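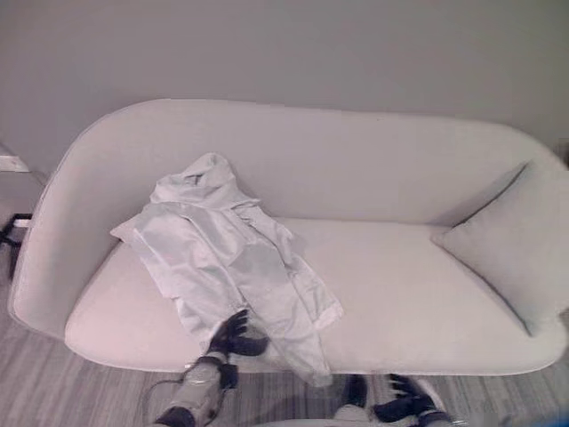

Posted in: Workshop Notes / Meeting Minutes
February
By the Kisurgate Home Cell group

Search this site Search Go

Minutes, maintenance meeting, two-arm garment cell

The meeting opened at 9:30 a.m. The minutes of the January meeting were accepted with one correction: the spare hand is stored in the Prunen cabinet, second shelf, and was listed under the wrong cabinet.

1. Left hand

The left hand has logged 1087 grasp cycles since its last service. The index finger has been slow to close on thin fabric. On the jacket pickup the fingers have to close on the hem where it hangs over the front of the sofa seat, and a slow index finger lets the cloth slide out before the thumb arrives. Tendon tension was checked and found low on that finger only. It was brought back to the value on the service card. The other fingers were left alone.

Agreed: recheck tension after 106 cycles. If it has dropped again, the finger goes back to Hoxha for a new tendon and the spare hand is fitted.

2. Forearm cable

The cable on the left forearm still hangs in a loop away from the arm. It has not snagged so far, but the loop will get close to the side table if the arm is sent wide to the left. Two options were discussed: a shorter cable, or a second clip nearer the elbow. The shorter cable leaves too little slack for full wrist rotation.

Agreed: fit the second clip. Turn the wrist by hand through its full range with power off before restarting. Until the clip is on, the left arm is not to be sent past the armrest.

3. Right hand

No faults reported. Fingertip pads are worn but usable. Replacement pads are on order from Lundell and should be here before the end of the month. The right hand keeps its present waiting position in front of the seat, low enough to stay clear of the left hand during the first lift.

4. Calibration

The head camera was recalibrated after the mount was tightened. Depth readings on the sofa remain uneven. The seat, the jacket and the pillow are all light gray, and the fabric has a slight shine, so the hem is hard to separate from the cushion edge. A request to swap in a darker jacket was discussed and turned down for now, as the light one is the harder case and the settings need to work for it.

Agreed: run the calibration routine at the start of each shift, and again whenever the sofa has been moved. Record the offset in the log. An offset over 3 mm means stop and call the cell lead.

5. Housekeeping

Lint has been found in the finger joints. Joints are to be brushed out at the end of the shift. No compressed air, which pushes lint further in.

The log sheet is missing entries for 2 shifts. Operators are asked to fill them in from the controller history.

6. Other business

The Lundell invoice for the last set of pads is still open. Carried over to the March meeting.

The meeting closed at 10:15 a.m.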